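Do Calming Products for Dogs Do What the Packet Says?
Project report, Animal Care and Management, Urlow
2022-04-16

Introduction

Walk into any pet shop and there will be a shelf of things meant to settle a nervous dog: plug-in scents, chews, snug jackets, sprays for the bed. They are not cheap, and the claims on the front are usually much bolder than the small print on the back. I wanted to find out how well those claims hold up for dogs left at home during the day, which is when many owners say the trouble starts. I began the project doubtful and I should say so, because it will have affected how I read the answers.

I looked at two products sold in Urlow. Flamitz is a chew given before the owner goes out. Skustton is a plug-in that releases a scent. I did not test either in a laboratory and cannot comment on what is in them beyond what the labels say.

Method

I gave a questionnaire to owners through the Tekin training club and two boarding kennels. I got 60 back. Owners were asked what their dog did when left alone, what they had bought for it, how long they had used it, and whether anything else in the home had changed over the same period. That last question was my tutor's idea and turned out to be the most useful one on the sheet.

I also read the leaflets for both products and followed up the studies they mention, where I could find them.
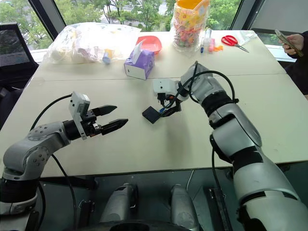 The left arm with its gripper open, the right arm at the small black block.

Results

Most owners who had bought a product said it helped. Taken alone that would be a good result for the makers. When I went back through the sheets, though, a large share of the same owners had changed something else as well. Several had started walking the dog before work instead of after. Others had left a radio on, moved the bed away from the front window, or asked a neighbour to call in at midday. A few had done all of these in the same fortnight as opening the packet. There is no way to tell from a questionnaire which change made the difference, and I don't think the owners can tell either.

The owners who had changed nothing except the product were a small group and their answers were mixed. Some saw less barking. Some saw none. One wrote that the dog had "gone off the idea of chewing the door" but had moved on to the skirting board.

Price came up more than I expected. People who had paid the most tended to be the most certain it was working. This may be because dearer products are better. It may also be that it is hard to admit to having wasted the money.

The leaflets

The Flamitz leaflet says the chew is "shown to support calm behaviour". The study behind this was short, and the owners did the scoring themselves while knowing what the dog had been given. Skustton refers to two trials, but I could only get hold of a summary of one, and it does not say how many dogs dropped out. Neither leaflet mentions that a dog may settle with time whatever you do, particularly one that has just moved house or lost a companion.

Discussion

My own survey has many of the same faults. Owners chose whether to fill it in, so people with strong feelings are probably over-represented. I relied on what they remembered, in some cases as far back as August. Nobody filmed their dog, and what an owner finds on coming home is not a full record of the day. Club members are also likely to know more about training than the average owner.

I would not tell anyone that these products are useless, as I haven't shown that. I would say the evidence offered to buyers is thin, and that a longer walk and a quieter spot for the bed should be tried first. A dog that is really distressed when left needs to be seen by a vet or a qualified behaviourist, and a plug-in could delay that.

Further work

A fairer test would use a dummy chew that looks and smells the same, with neither owner nor scorer knowing which was which. Each dog would be filmed for a week beforehand. I asked both companies if they had done anything of this kind. Skustton sent me a discount code. Flamitz has not replied.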